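Shirt bench notes, March

Back at it after the morning went to the Sarantis order. Coffee in hand, radio on, door shut so the folded stack doesn't get dust from the hallway again.

Where I left things: the short-sleeved shirts fold fine on paper and come out lopsided on the table. I wrote that last time and then didn't write down which side was the long one (thanks, me), so I spent the first half hour finding out again. It's the left. If you start from the hem and bring it up in one go, the left side creeps, and by the time you get to the shoulders you've got a rectangle that leans like a tired fence post.

Surface

Still on the black marble pattern. I like it a lot more than the plain gray board we had on the Brorgate job! The gray board was so grippy that you had to lift the cloth clear of it every single time you wanted to straighten something, and knits hated it. On the smoother top the fabric slides if you coax it. It also slides when you don't want it to, so flatten with the palm, not the fingertips. Fingertips drag little ripples ahead of them and then you fold the ripples in.

One complaint. The veins in the pattern look like guide lines and they are NOT guide lines. Twice today I lined up a hem with a nice white streak and was very pleased with myself until I checked it against the ruler. Masking tape on the near edge would fix it. Gridico sells a removable tape that's supposed to leave no gum behind, must put a roll on the next order.

Folds tried

Started with the plain third-fold: face down, sides in, sleeves back on themselves, hem up. Perfectly good, everybody's mother does it. Finished size was fine for the Sollwood drawers, a touch wide for the shelf dividers. I did 14 of them to get my hands warmed up and 7 were good enough to go in the stack without fussing. Half! Not proud of that, but the misses were nearly all in the first batch, and I was still using the fingertips then.

Next I went the long way, where you bring one edge over in a strip first and let the rest of the shirt follow. Slower, and it looks like a mess for most of the process, but the strip gives the whole thing a kind of spine and it holds its shape when you pick it up. What I can't get right is the end of the strip. It wants to finish in a point, and if you don't tuck that point before the next fold it sticks out of the side of the bundle forever. I tried tucking under (bulky), tucking over (neat, but it pops back out on anything stretchy) and ignoring it (looks terrible, saves time).

Sleeves are their own problem. Short ones are worse than long ones, which I would not have guessed when we started. A long sleeve has enough length to lie down and stay down. A short one folds back on itself, thinks it over, and opens up again. Pressing the crease at the shoulder helps a bit. Leaving the sleeve until last helps more, at least with the cotton ones.

Stacking

Weighed the finished stack out of curiosity: 1011 grams for the third-fold good ones. One shirt by itself came to 143, so either I can't multiply or they aren't all the same size. Checked the labels and there's a medium in with the larges. Took it out, didn't bother weighing again. Anyone using the bench after me, please look at the labels BEFORE folding, it's no fun opening them all back up to peek at the collars.

Stacking them with the folded edge facing out is so much better. You can slide one from the middle without the ones above it unrolling. Alternate the direction and the pile stays level, though it looks less tidy from the front and the Sarantis people do care about the front.

To do before I pack up

Order the tape.

Try the strip fold once more on something thicker, maybe the old sweatshirts from the Brorgate box.

Find the good ruler. I had the short one all day and the short one lies near the end where it's worn.

3 pm, red shirt

Back to the strip fold, strip along the far edge, and the point has turned up at the right-hand end again, over by the teal basket. Near sleeve not dealt with yet. Hem on that one is nice and straight, though, so there's something decent to line up with for once.

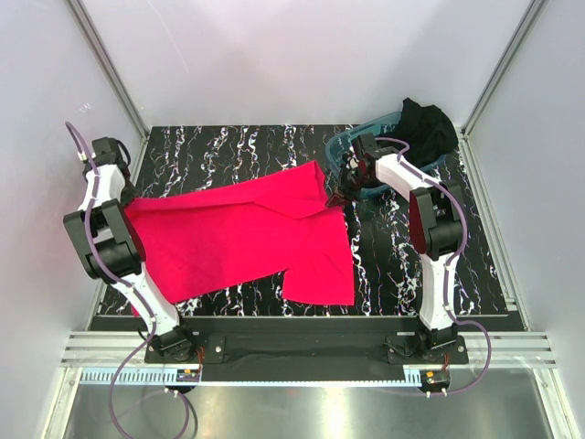 4:30 pm, sweatshirts

Much too thick for the strip. Third-fold only for these, and go easy on the cuffs. Left two on the end of the bench under the heavy cutting mat to see if the crease sets overnight, please don't move them.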